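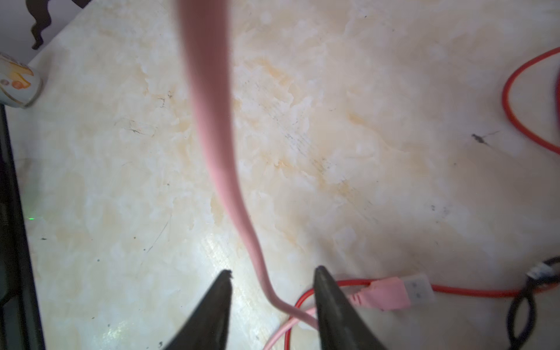

Pink one, red one, black one with the tag still on

Cable drawer regret – how do you lot store yours?

marblebench wrote:
Finally tipped out the drawer on 14th July and I'm still going. The pink flat cable has a USB plug on one end and I love the colour, but it twists itself into an S the second I let go of it. The red one wants to be under everything. The black one I've left coiled in a figure eight until I work out what it belongs to.

I've got a Pasgate organiser with 12 slots, which sounded like heaps when I ordered it. Do you give every cable its own slot, or do you bundle them with the gadget they go to? Headphones are in the mix too and they don't fit in anything.

tinlid_11 wrote:
With the gadget, every time. I did the slot thing for a year and spent half my life reading my own labels. Now each gadget has a zip bag and its cable lives in there. If a cable hasn't got a gadget by February it goes to e-waste.

gumleaf wrote:
Disagree with tinlid! Half my stuff charges off the same plug, so bagging them separately means owning the same cable over and over. I keep mine by length, short ones at the front. Flat cables get rolled from the plug end, nice and wide, never folded. Fold a flat one in the same spot every night and sooner or later it'll give up on you.

What are the headphones like? Over-ear ones are a pain in a drawer.

marblebench wrote:
Over-ear, yep, and there's more than one pair.
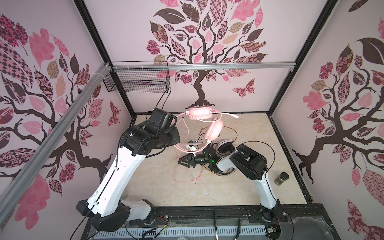 I'm leaning towards hanging them, to be fair. The pink set is my favourite and I don't want it squashed under a pile of chargers. I looked at the Clolik hooks but they seem a bit skinny, and I've read that a narrow hook can leave a dent in the padding. Anyone had that happen?

tinlid_11 wrote:
Yes, on an old pair. Skinny hook, soft band, dent after one summer. Get something wide and rounded. I use a Bakalis stand now, takes up more bench than I'd like but no complaints otherwise.

gumleaf wrote:
I wrap a bit of felt around a cheap hook and call it done. A stand is one more thing to dust – no thanks.

quietporch wrote:
What about a basket? I've got a wire mesh one on a rail and it takes all the awkward stuff. You can see what's in it, so things don't vanish for months.

marblebench wrote:
Oh, I do have a black mesh basket up on the rail at the back, with nothing in it!
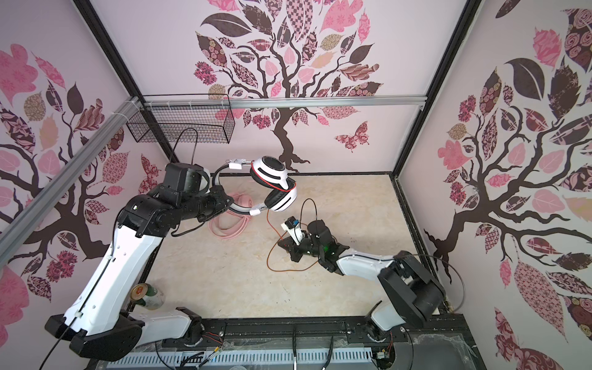
The white pair could go in there easily enough, since I'm less precious about those. They've got the little red accents and big ear cups, so they'd fill most of it, and the pink cable could sit coiled on top. Then the slots are only for the short cables and I might even have a couple spare.

gumleaf wrote:
Not on top! It'll slide down the side and tangle with the band. Soft tie around the coil, then next to the ear cups.

tinlid_11 wrote:
Or, and hear me out, a zip bag.

quietporch wrote:
Traver do a pack of soft ties in mixed colours if you want them to match. Mine have held up fine.

marblebench wrote:
Ties ordered, in pink obviously. Still no idea what the black cable is for. It's going in slot 2 for now.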